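3.2 Sorting at the drop-off point

Households in the study area could leave small electrical goods at any of 8 drop-off points. Staff at each point opened the items by hand and parted them into boards, motors, cable and casings before collection. The Kison site handled the largest share, and its records are used for most of what follows.

We took 228 returned items from Kison in July and a further 255 from Gatti. Each was weighed whole and again after opening. Items with a leaking battery were set aside under the site's own rules and do not appear in the totals. Toys and kitchen goods were kept apart in the Gatti records but not at Kison, so the two groups are merged here.
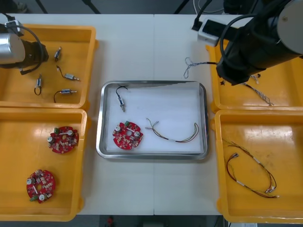

Figure 2. Small parts, including a motor and a round red circuit board, in a steel tray between yellow bins.

Time spent on each item depended mostly on how the casing was closed. Screwed casings were slower to open than clipped ones, but the parts inside were more often whole. Glued casings were usually broken open, and pieces of plastic then ended up with the boards. Fuchs found the same problem in her earlier survey of repair shops in Amier, where glued goods were often turned away at the counter.

Motors caused the most disagreement between sites. At Kison a motor was logged as a motor whether or not its wires were still attached. At Gatti the wires were cut off and weighed as cable. We have used the Kison rule throughout and corrected the Gatti weights from the daily sheets kept by Edvin Isaksson. Two sheets were missing, and the items on them were left out.

3.3 Household survey

A short form was posted to 2000 addresses within walking distance of a drop-off point. It asked what electrical goods had been thrown away in the past year, where they had gone, and whether anyone had tried to mend them first. Brigitta Fuchs coded the written answers. Forms returned without an answer to the second question were kept for the repair figures only.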